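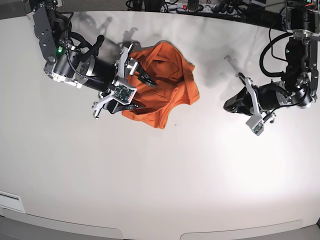
I have a problem with cotton T-shirts that come out of the basket in a ball and will not fold to a consistent size. My folding surface is a white tabletop. An orange shirt bunched up the way this one is, with a hem running along the upper edge and the rest gathered in deep creases, takes me longer to find the shoulders on than it does to fold. Once it is flat, the finished bundle is still off. One shirt comes out long and narrow, the next one short and thick, and the stack leans.

Details, in case they matter:

- Shirts are plain crew neck, adult medium and large, mixed brands
- Washed warm, tumble dried on medium, 48 minutes
- Left in the basket overnight most of the time
- Drawer is an Oremmont 6-drawer unit, shallow type
- Current method: sides to the middle, then in half, then in half again

I tried a plastic folding board from Claster. It gives the right width but the shirt has to be flat before it goes on the board, and flat is the part I can't do quickly. Is there a repeatable way to get from a ball to a flat shirt, and which fold holds its size in a shallow drawer?

Posted 10/01/2025 in Laundry & Storage

---

## Answer 1 (accepted)

Treat it as two separate jobs. Your fold is fine. The starting position is different every time, and that error carries through to the bundle.

**Getting it flat**

1. Find the bottom hem first. It is the longest continuous edge on the shirt and the easiest to identify by feel. The neckline is easy to confuse with a sleeve opening when the fabric is bunched.
2. Run both hands along the hem in opposite directions until each hand reaches a side seam. Many shirts are tubular and have no side seam. In that case stop when the hem doubles back on itself.
3. Lift by those two points with the neck hanging down. Shake once, downward.
4. Lower the neck end to the table first and draw the hem toward you as the rest comes down. Friction against the table pulls the body straight.
5. Pull each sleeve out sideways by the cuff. Smooth from the center outward, front layer only.

If the hem is already on top of the pile, start there and do not turn the shirt over looking for the front. Front and back can be sorted out after it is flat.

**Folding for a shallow drawer**

Measure the inside height of the drawer and subtract half an inch. That is your target bundle height if the shirts stand on edge. Then:

- Shirt face down, neck away from you
- Fold each side in so the finished width is the same on every shirt, large or medium. Use your board or a strip of cardboard as the gauge
- Sleeves folded back on themselves so they stay inside that width
- Bring the hem up to just short of the collar, 2 inches or so
- Fold the remaining length in thirds

The gap at the collar keeps the thick ribbing out of the fold. Folding in half twice stacks the ribbing, the hem and both sleeves in one corner, and your stack leans because of it.

Standing on edge also means there is no stack.

> **Comment:** Step 4 fixed most of it. I had been laying the hem down first and pushing the rest away from me, which put the wrinkles back in. Thirds come out slightly too tall for the large shirts.

> **Comment:** For the large ones, fold in quarters at the last step. Same width, lower bundle.

---

## Answer 2

Don't leave them in the basket overnight. Mine went into creases that no amount of smoothing removed and I had to run them again with a damp towel.

Also check the dryer. I had a Tahiri that ran hot on medium and the cotton came out stiff, so it held whatever shape it was in when the drum stopped. Lower heat and take them out while the hems are very slightly damp. Fold right away.

I don't use a board. Width of my forearm is close enough.

---

## Answer 3

Is the tabletop smooth? I moved from a bare laminate counter to a table with a thin cotton cloth taped over it, and flattening got easier. On the laminate the bottom layer slid around every time I smoothed the top one. The cloth holds it. Claltberg sells a folding mat for this but any flat-woven sheet works if it is pulled tight. Terry does not work, the loops drag.

I did a batch of 400 event shirts in February this way, two people, one flattening and one folding. The flattening side was always the slower one. We ended up pulling shirts out of the carton by the hem and dropping any that came up by the sleeve into a second pile to do at the end.

For the drawer I roll them. It wastes some space at the corners.

> **Comment:** Rolled shirts get a curl at the hem after a few weeks. Fine for gym shirts.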